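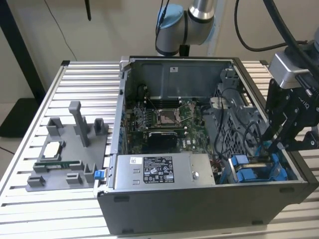 Club Handbook > Bench Projects > Drive Caddy Task
Contents Previous Next Glossary

4. Working on the hard drive

Welcome back, everyone! Please read the whole page before you touch the controls.

1. Lay the case on its side, open side up, and set the arm speed to 70.
2. Bring the gripper slowly in towards the blue caddy.
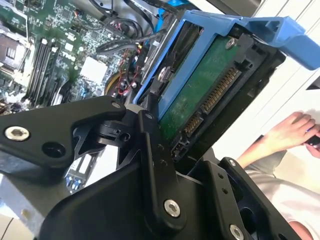 3. Close the fingers a little at a time, and have a good look at the cables before you lift.
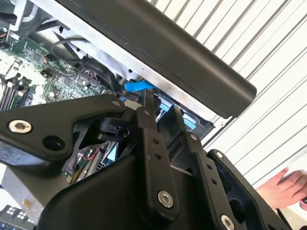 Caution: hands well clear while the arm is live, please, however tempting it is to help!

4. Write up your run in the Ustlow log, and ask Fung-ping Lui if you get stuck.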